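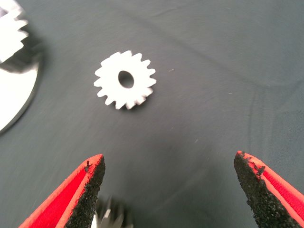
I promised myself I would write up the wrist camera work before January was over, and I have been putting it off because every time I sit down to do it I find one more thing to fix. So let me just start, and if it rambles a bit, well, you have met this blog before.

The project (I've been calling the whole pile of code Zusska, after a misspelling in my very first commit that I never had the heart to correct) is supposed to find a small white gear on a piece of gray cloth and pick it up. That's all it does! I wrote the detector, I wrote the bit that turns a detection into a motion, and then I spent most of the winter on the glue in between, which I had penciled in for one Saturday.

The detector was the pleasant part. White plastic-looking thing on dark gray, good contrast, the cloth showing through the hole in the middle. I threshold, I look for blobs, I fit an ellipse to the outline and another to the hole, and if the two centers agree within 3 pixels I believe it. The hole is so useful. From the angle the camera has, it comes out slightly oval, and the shape of that oval gives me a decent sanity check on the tilt of the wrist, so I get a free warning when my hand-eye calibration has drifted.

Lint, on the other hand, used to drive me up the wall. Little pale specks on the fabric would pass the threshold and show up in the log as candidates with a very silly score. A minimum area took care of those. The bigger gear is a harder case. When it pokes in from the left side of the view, I only get part of the disc and some of the teeth, and the old version of the code would happily fit an ellipse to that arc and announce a center somewhere off the cloth. Now anything touching the image border goes on a "seen but don't touch" list. The planner still keeps it around as an obstacle, so the left finger gets some clearance on the way in.

Then there's blur. The teeth smear when the arm is moving, and if you count teeth to get the rotation (I did, for far too long) you get a different answer every time. I rewrote it to stop caring about rotation at all while the arm is traveling. It steers by the center only, and waits until the joint velocities have settled before it asks for anything finer. I wait 10 camera updates after that, which is probably too many, but I like sleeping at night.

The fingers get masked out, too. They're red with rough black pads on the inside, and the red was easy, but the tips have dark ragged bits along the edges that my tidy polygon mask didn't cover. I made the mask fatter and moved on with my life.

My replay set is up to 632 images now, and the current build gets the center wrong on 14 of them. Most of those are heavy blur near the bottom, between the fingers, where something pale and jagged gets taken for a gear. I have half a mind to ignore that strip altogether until the approach is nearly done, but then I'd lose the check right before closing, and I'm rather attached to that check.

Next up is moving the planner out of its own process, since the message passing adds a delay I can see in the plots. After that I want to tidy up Broso, my little log viewer, enough that I'm not ashamed to put it somewhere public. It still crashes if you scroll backward too fast.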